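Chair task, second block. Started at 7 in the morning because the network is quieter then and the arms lag less. I had the headset and the hand controllers. Widad Abu Hammour had the stop button and the log.

The task as written for Mansour: robot takes an office chair by the top of the back, turns it to face the desk, pushes it in, lets go. A person does this without looking. By remote control it is mostly looking. The head view gives me almost no sense of how far the hand is from the backrest, so I have started to judge it by how the armrest lines up with the joints in the floor. This works as long as the robot starts from the same place. It does not always start from the same place.

Settings at the start: hand force at the middle value, waist free, knees bent to the low stance, walking speed at the slow limit. Controller scaling one to one. I tried a reduced scaling last week and my shoulders paid for it.

Early takes were bad in the usual way. I closed one hand before the other had arrived, the chair swiveled on its base, and the second hand closed on air. Threw them all out. The fix is to bring both hands up slowly, rest them on the top edge, wait, and only then close.

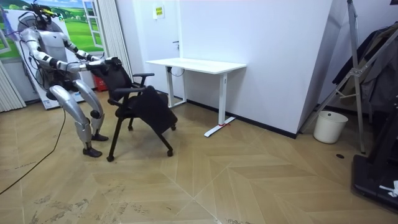 Widad's view was that the waiting is a problem in itself: if every demonstration has a pause before the grip, the policy will learn the pause, and then it will stand there pausing on its own with no reason to. I think she is right. I also think a pause is cheaper than a missed grip. We agreed to keep it under a second and let her call out when I go over. I went over a lot.

The casters are the other half of it. They point wherever the last push left them, so the first part of a new push goes sideways until they swing round. When I feel that (I don't feel it, I see it, late) I want to correct, and the correction is what spoils the take. Better to push through and let them settle. I wrote this on the glove box lid so I would stop relearning it every morning.

Walking while holding on is still poor. The balance controller treats the chair as part of the floor if I lean on it, then gets a surprise when it rolls. With the hands light it behaves. Catuta's manual has one paragraph on pushing wheeled objects and it says to keep the load "moderate."

Tried holding the back lower down, one hand nearer the armrest. More turning force for less arm travel, but the wrist ends up close to its limit and I lose sight of the far side of the chair. Kept a few of those takes under a separate label. Not sure they belong with the rest.
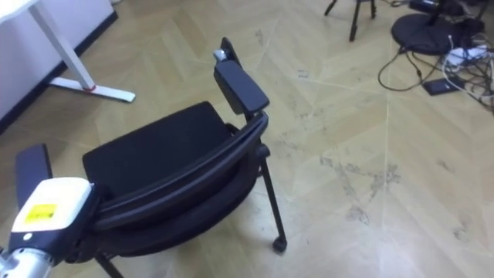 Mixed grips in one set are fine by me, Mansour wrote back when I asked, as long as the label is there and you don't fix it up afterward from memory. He wants the spread. He also wants the failed ones kept if the robot recovers without a reset, which I had been deleting. Some of yesterday's could have counted. Gone now.

So the rule from here on:

- Grip missed, operator recovers, task ends well: keep, label "recovered."
- Grip missed, reset needed: drop.
- Chair touches the desk leg: keep, unless the desk moves.
- Stop button pressed for any cause: drop, and note the cause.

Count for the morning is 12 kept. That is low. The full set is meant to be 700, and Metatia's loader wants them in equal batches, so a short day means moving takes between folders later. I would prefer to do that once, at the end.

One thing that did help was standing the way the robot stands. If I keep my own knees bent and lean from the hips, my hands come in at close to its angle and I stop fighting the arm limits. After a while my back disagrees. I am going to ask for a stool with no arms and see if I can do the approach sitting and only stand for the push.

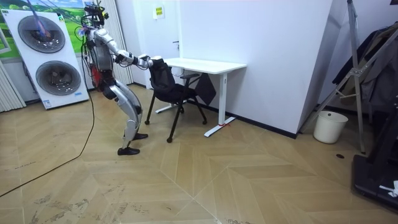

## Afternoon

Changed one thing only: the starting angle of the chair. Widad turned it by hand between takes, a different amount each time, and wrote the angle down by eye. We had been too tidy with it, and a model trained on those would have fallen over at the first chair left the wrong way round.

The large angles need a two-part move. Pull one side back first, then push both. I kept trying to do it as one sweep, since it looks better on playback, and each time the far hand slid along the top of the back and let go. Two parts, with the hands re-set between them. Slower, and the takes come out nearly the same length, which the loader likes.

The end of the task also needed a definition. "Pushed in" was never written down anywhere. We settled on this: the chair faces the desk, with part of it under the top, and both hands are clear and out of the head view. That last part matters, since I had been ending recordings with a hand still leaving.
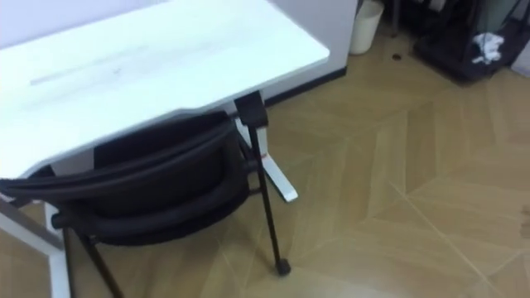

*Head view, chair at the desk, hands clear.*

Drift in the left controller came back after the break. It is small but it always goes the same way, inward, and over a long take I end up holding my own hand wide to make up for it. Re-zeroed twice. If it is there tomorrow I'll swap in the spare from the Vunside kit and label everything from then on, so the two can be told apart.

Ran 7 takes with Widad driving so there is a second person in the set. She is faster than I am on the approach and rougher on the release: she opens both hands at once and lifts straight up. I open and draw back. Both clear the chair. I asked her not to copy mine.

To do before the next block:

- Tape marks for the robot's feet, both of them this time.
- Ask Mansour if the by-eye angles are good enough or if he wants them measured.
- Copy the log off the headset before it fills.
- Wrist temperature limit: find out which value the warning uses.

Stopped when the right wrist gave that warning for the second time. Left it to cool and did the labels sitting on the floor.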